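Werkstattbuch Färberei und Strick, 6. September 2023

Anwesend: Da-eun, Farhad, ich. Colm erst ab Mittag.

Fortsetzung der Versuche mit Krapp auf Wolle. Die Partie aus dem August ist durchgetrocknet und gewickelt. Der Farbton ist gleichmäßiger als bei der ersten Partie, aber immer noch zu bräunlich. Verdacht weiterhin auf die Temperatur. Im alten Protokoll von Ga-eun steht »handwarm beginnen, nicht über 70 Grad«, und im August stand der Kessel nachweislich zu lange darüber. Das Thermometer am großen Kessel zeigt zu wenig an. Farhad hat es heute gegen das Glasthermometer geprüft: 4 Grad Unterschied bei 60, bei 80 schon 6. Zettel am Kessel angebracht, neues bestellt.

Ansatz heute:
Wolle, Qualität Letavov, zweifädig, 400 g Trockengewicht
Alaun 15 Prozent, Weinstein 5 Prozent
Krapp gemahlen, 50 Prozent vom Wollgewicht, über Nacht in weichem Wasser eingeweicht
Kreide eine Messerspitze ins Färbebad

Gebeizt wurde gestern, eine Stunde bei 85 Grad am Glasthermometer gemessen, dann im Sud ausgekühlt. Stränge an vier Stellen locker abgebunden. Letztes Mal waren die Abbindungen zu fest, davon kommen die hellen Stellen in Strang 3 und 5. Da-eun hat die Achterschlinge gezeigt, die sie immer nimmt, das hält und lässt trotzdem Farbe durch. Bitte ab jetzt alle so.

Verlauf: Einsatz der Wolle bei 35 Grad. Nach 40 Minuten 55 Grad, nach einer Stunde 65, dort gehalten. Nach 90 Minuten Probefaden gezogen, gespült, am Fenster verglichen. Deutlich röter als August. Nach zwei Stunden zweiter Probefaden, kaum Unterschied zum ersten. Bad abgestellt, Wolle bleibt bis morgen drin.

Zweiter Zug geplant für helles Rosa, dasselbe Bad, 100 g. Ye-seo braucht den Ton für die Jacke mit dem Zopfmuster. Sie will wissen, ob wir ihn dreimal hintereinander treffen. Kann ich noch nicht zusagen. Der zweite Zug fiel bisher jedes Mal anders aus, und wir haben nie aufgeschrieben, wie lange das Bad zwischen den Zügen gestanden hat. Spalte dafür in der Tabelle ergänzt.

Maschenproben

Drei Proben gestrickt, alle Nadel 4, alle 10 mal 10 cm nach dem Waschen gemessen:
Glatt rechts: 21 Maschen, 29 Reihen
Perlmuster: 20 Maschen, 34 Reihen
Zopf über 9 Maschen (Mittelmasche bleibt stehen, 4 über 4): zieht so stark ein, dass ich pro Zopf 3 Maschen zugeben würde

Perlmuster neben Zopf ist in der Höhe das Problem. Das Perlmuster braucht mehr Reihen für dieselbe Länge, das Stück wird an den Zöpfen länger und wellt sich am Bund. Colm schlägt verkürzte Reihen nur im Perlmusterteil vor, alle 16 Reihen einmal hin und zurück. Ich würde erst eine dünnere Nadel am Bund versuchen, 3,25 statt 3,5. Beides als Probe, breit genug für zwei Zöpfe und ein Zwischenfeld, sonst sieht man nichts.

Knopfleiste: quer angestrickt hat sie sich in allen Versuchen gedehnt. Längs mitgestrickt war besser, sieht aber an der Kante unruhig aus. Farhad hat im Nachlass Stenon eine Anleitung gefunden, in der die Leiste separat gestrickt und unter leichtem Zug angenäht wird, sodass sie kürzer ist als die Vorderkante. Maß dort: auf 10 cm Kante 9 cm Leiste. Kommt mir viel vor. Probe mit 9,5 anlegen.

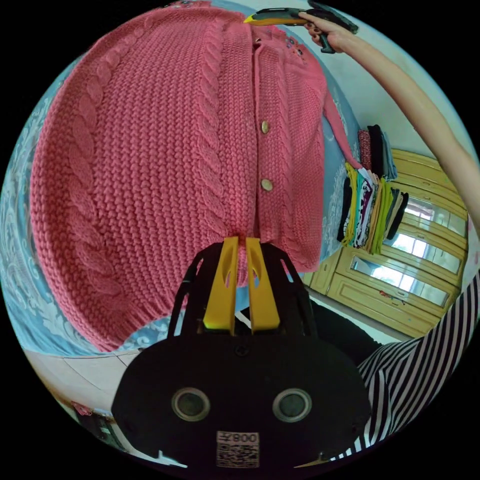
Garnverbrauch: laut Waage sind für den Prototyp bisher 1.166 g abgegangen, alle Proben und der aufgeribbelte Ärmel mitgerechnet. Das Aufgeribbelte ist gewaschen und unter Gewicht getrocknet, kann wieder verwendet werden, aber nur für innen liegende Teile oder weitere Proben. Nicht mit frischem Garn mischen, man sieht den Übergang auch nach dem Dämpfen.

Lager: Regal 2 ist umgeräumt. Letavov liegt jetzt unten, Trirkstead oben links, die Reste in der Kiste mit dem blauen Deckel. Von Trirkstead ist die Partienummer auf zwei Banderolen verwischt. Die beiden Stränge bitte beiseite lassen, bis ich bei der Spinnerei nachgefragt habe. In der Kiste waren zwei Motten, gefunden beim Umräumen, Fraßspuren an einem Knäuel. Knäuel entsorgt, Rest der Kiste für zwei Wochen in die Gefriertruhe. Pheromonfallen neu gehängt, Datum steht drauf.

Offen:
Wolle morgen früh aus dem Bad, auskühlen, spülen bis klar, erst danach Wollwaschmittel
pH des Leitungswassers messen, die Teststreifen sind bei Da-eun
Probe Bund mit 3,25 (ich), Probe verkürzte Reihen (Colm)
Leiste nach Stenon, 9,5 auf 10 (Farhad)
Alaun reicht noch für zwei Ansätze, nachbestellen
Ga-eun fragen, ob sie damals Regenwasser genommen hat. Im Protokoll steht nur »weich«.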